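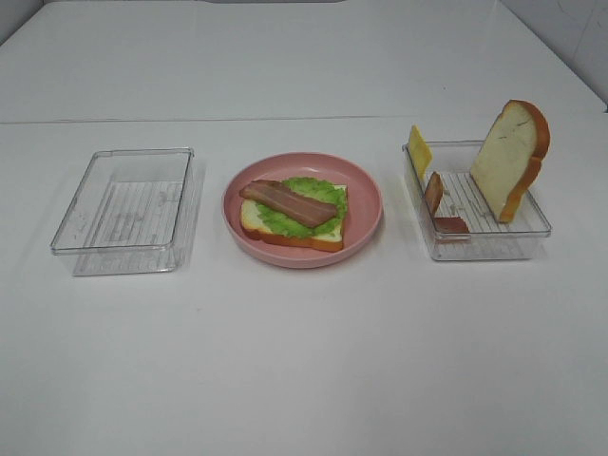

Planner talk, Brindham, 19 September 2026
Speaker notes, Thilini Gamage

Slide 1. Say hello, thank Tùng Tôn for the planner code. Questions at the end.

Slide 2. The task is a sandwich. The goal is an ordered list of layers. The planner gets the list and one camera view, and it has to say what comes next.

Slide 3. State estimate. We used to track progress with a step counter. A missed grasp still advanced the counter, and every step after that was wrong. Now Jalow reads the plate again before each step. Bread, lettuce, bacon on the plate means cheese or more bacon is next, depending on the list. The top slice always goes last.

Slide 4. Perception. Clear bins are hard. Depth comes back with holes in the walls, so we segment on color and use depth only for the food. Pause here, people usually ask about the ribbed floor. It shows up as false edges. We mask it.

Slide 5. Results. 187 runs on the Godinho bench. 59 needed a replan, 18 stopped for a person. Don't read the table out loud.

Slide 6. What still fails. Two pieces of bacon in one bin get merged into one label. Bread standing on edge hides whatever is behind it.

Slide 7. Next: Brakstead port in January. Skip if short on time.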